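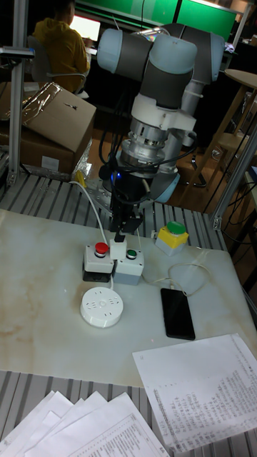 1. Why we went

Project report, automation module. Our group had to pick one real workplace that uses a robot arm, go and see it, and write up what we saw and what we would take back to our own project (the sorting table, see section 6). We picked the open day at Jutala in Orkley. Two reasons. It was free and it was on the bus route.

The open day is every January and you have to book. We got the afternoon slot, 2 o'clock. Group size was capped at 22 and it was full, mostly other students, a few parents, one family with a pram.

2. About the place

Jutala is a small firm. They do handling and test work for other companies, so somebody sends them a product and they work out how a robot arm could pick it up, press it, plug it in or put it in a box. They don't build the arms. They write the programs and make the fixtures (the bits that hold things still).

The workshop is one big room with a wooden floor, desks and benches in the same space, so people are at their laptops while the arms are going. We expected cages everywhere. The arm we watched was on an open bench made of aluminium slats, with posts of the same sort of metal at the sides, and the work was done on a white marble-patterned top. Lots of packaging and paperwork lying about as well. One of us said it looked like our lab in the week before hand-in, which was a bit comforting.

3. The demonstration

The main demo was called Dinu. Dinu is the name of the job, not the arm, we got this wrong in our notes and had to go back and correct it. The job is button handling. Push-button boxes on the table, one with a red button and two with green, and the arm has a two-finger gripper which comes down from above. It can hold small parts as well. When we were at the bench it was holding a little white rectangular piece between the red-button box and the green one next to it.

What we were told it has to do, in order:

Come in from a safe height over the table.
Stop above the boxes with the fingers pointing straight down.
Lower slowly, place or press depending on the program.
Back up the same way it came.
Wait for the operator before the next go.

The slow part was the lowering. We asked why so slow, and the answer was that on an open bench they keep the speed right down when visitors are in, and in normal running it is quicker but still not fast. The boxes are light and slide if you catch them off centre. This was the most useful thing we heard all day because our own sorting table has exactly this problem and we had been blaming the code.

The program gets tested over 1000 cycles before they call it done. A fault on any cycle and the count goes back to nought. We liked that rule. Ours was "works three times in a row".

4. Things we noticed ourselves

Not from the talk, just from standing there.

– Cables. A bunch of black ones is wrapped round the wrist and runs down towards the gripper. On our arm they're taped along the outside and they snag. Wrapping looks untidy but we want to try it, with enough slack for the wrist to turn.

– Light. There is a small blue indicator light on the wrist just above the gripper, right where you are looking anyway. Our status light is on the control box behind the table and we never see it.

– Other stuff on the table. A round white power strip sat in front of the button boxes and there was a phone face-down to the right with its charging cable across the table top. We would have assumed everything has to be cleared away. We asked about this and the answer was that only the zone the program uses has to be kept clear, the rest is up to whoever is on the bench. Not sure our supervisor will agree.

– Paper. Printed sheets next to the work, covered in rows and columns. We keep ours in a shared file and then can't find it.

– Colour. Red and green buttons on different coloured boxes, so even from the back of the group you could tell which one people were talking about.

5. The second talk

After the bench we had a 40 minute talk upstairs about Cerareo, which is their software for planning the moves. Slides only, no live demo, projector too dim. Main points as far as we got them down:

You draw the bench first, then the arm, then the path. Not the path first.
Every path has a named start position and everything returns to it.
Speeds are set per section of the path and not for the whole thing. So fast in the air, slow near the table.
They save a new version each time even for tiny changes.

We asked if students could get a copy. Maybe, we have to email. Not done yet.

6. What we will change in our project

Our sorting table drops 1 part in 5 or so on a bad day, which we put in the interim report. After the visit:

a) split the path into sections with their own speeds
b) approach from straight above only, no more diagonal moves
c) move the status light to the wrist
d) re-do the cable run
e) run a proper long test and restart the count on any fault (1000 is too many for us in the time left, we will try 40 first)

a and b are started. c needs a longer wire. d is waiting for the new clips to arrive.

7. Problems with the visit

Ran out of time at the bench, the group behind was already coming in. We did'nt get to see the arm with a different gripper fitted which was on the programme. It was hard to hear at the back. We also forgot to ask about cost, and the marking sheet wants a cost section, so that part is from our own estimate – see appendix.

8. Who did what

Notes at the bench and the list in section 4 were done together. Sections 1 to 3 written up the same evening, sections 5 and 6 a week later so some of the detail on Cerareo may be a bit off. Appendix A is the estimate, appendix B is the booking form and the programme of the day, apendix C is our test log so far.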